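Grunon buys scheduling software firm Sutcliffe

9 December 2019 | By the newsletter desk

Grunon, which makes stock and returns software for small online clothing sellers, has bought the staff scheduling firm Sutcliffe. The price was not disclosed. Sutcliffe has 34 employees and all of them will transfer. 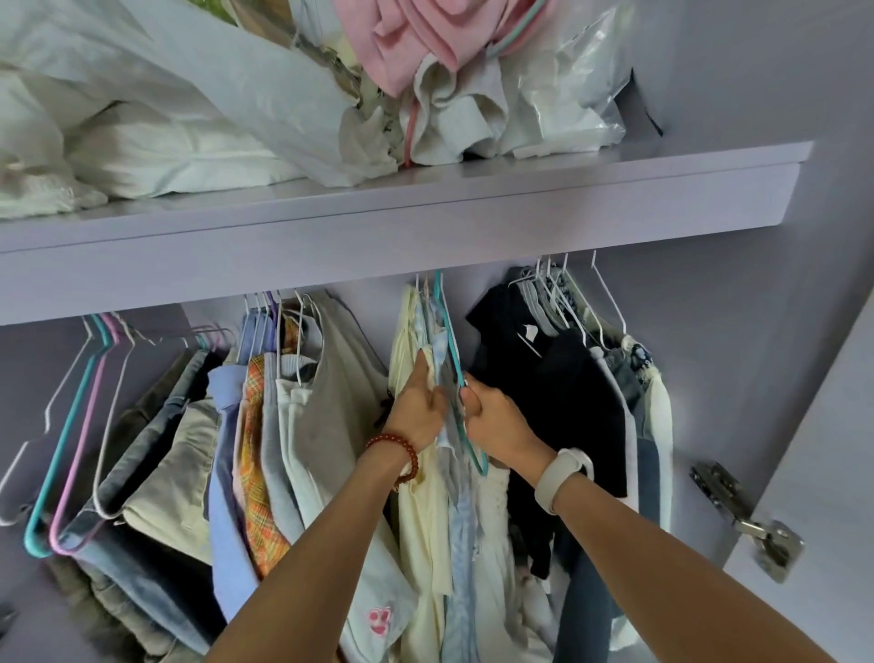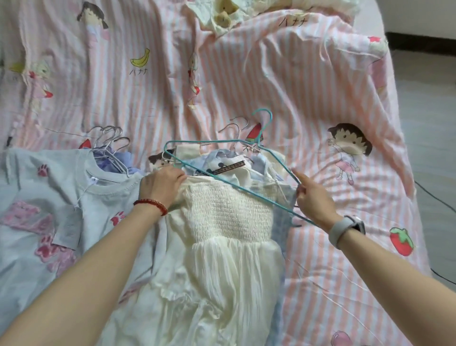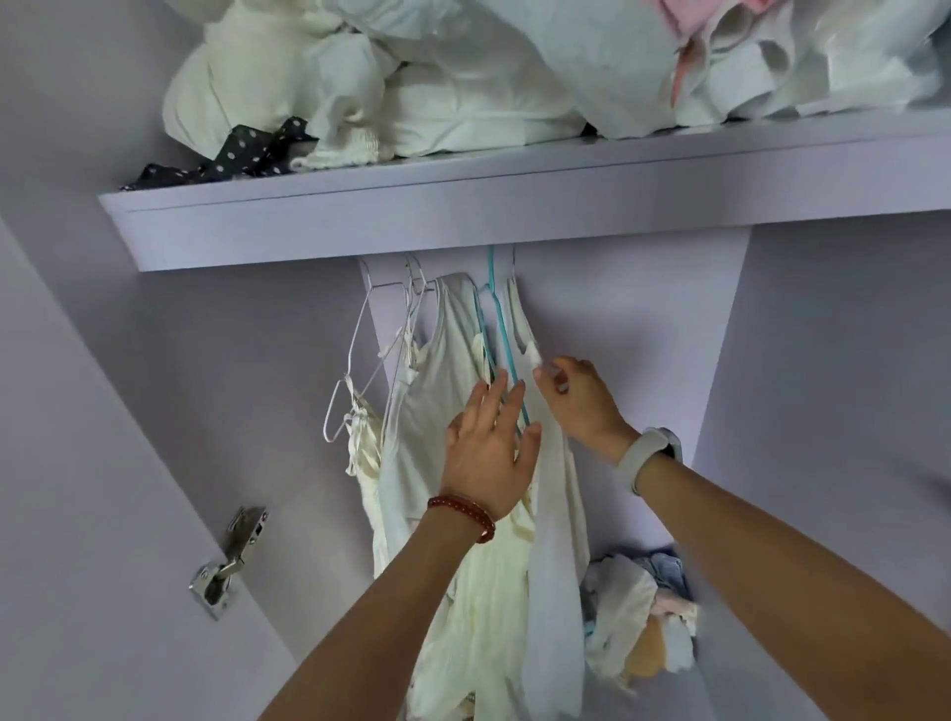 What changes for customers

Sutcliffe has 328 paying customers, most of them shops and small warehouses. Their accounts will stay on the present system until March, when they will be moved to Grunon logins. Prices are fixed until then. Grunon has not said what it will charge afterwards - only that existing customers will get notice by email before any change.

The Sutcliffe name will be dropped once the move is finished. Its rota tool will become part of the main Grunon package, next to the stock count and returns screens. The mobile app will carry on as a separate download.

The deal is Grunon's third purchase and takes its headcount past 80. It is backed by Hirnorberg, which led its last funding round and kept its seat on the board.

Users who connect Sutcliffe to other payroll software should check their export settings before the move, as the old file format will no longer be supported.

Filed under: Deals & Funding, Retail Software

Recent items
Gruswood opens its returns API to outside developers
Hirnorberg closes second early-stage fund
3 payroll tools for very small teams compared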